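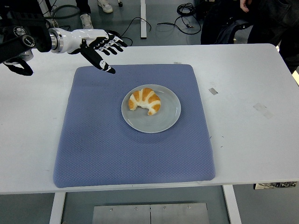

About Fenico

Posted 2023-01-11 by Vesna Ionescu

Fenico supplies breakfast and light-meal service to small hotels and guesthouses in Dendevside and Gulldale. The company prepares food in one central kitchen and delivers it before the dining rooms open. Client hotels keep their own front-of-house staff. We plan the menu, handle purchasing and maintain the written allergen records for each dish.

What we do

A standard contract covers seven breakfasts a week. Hotels with up to 30 rooms are served from the short menu, which has a fixed bread and pastry selection, two hot dishes and fruit. Hotels with 31 to 60 rooms use the long menu, with a second hot counter and a daily soup from midday. Larger properties are outside our present capacity.

Orders are based on the occupancy figure the hotel sends each evening. Changes are accepted until the kitchen closes its order sheet. After that the quantity is fixed and billed as ordered.

Menus change with the season. The winter menu started in December and adds baked oatmeal, root vegetable hash and a barley soup. Dishes that are often returned uneaten are reviewed at the next menu change – the client hotels send us their waste weights for this purpose. 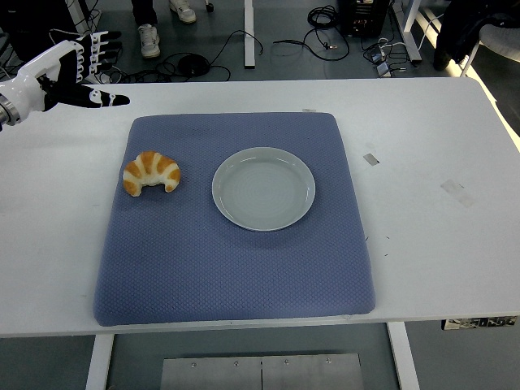 Portion sizes are set by weight and listed on the delivery note, so a dining room can check a tray against the order when it arrives. Chilled and hot items travel in separate containers, and the driver records the temperature of each at handover.

The Nordin kitchen

All production takes place at our kitchen in Nordin. Bread dough is mixed in the afternoon and baked overnight. Hot dishes are cooked in the early morning. Vesna Ionescu manages the kitchen and is the contact for menu questions, special diets and group bookings. Requests for special diets should include the guest's arrival date and the number of mornings.

Last updated: 2 weeks ago
2 shares | 0 comments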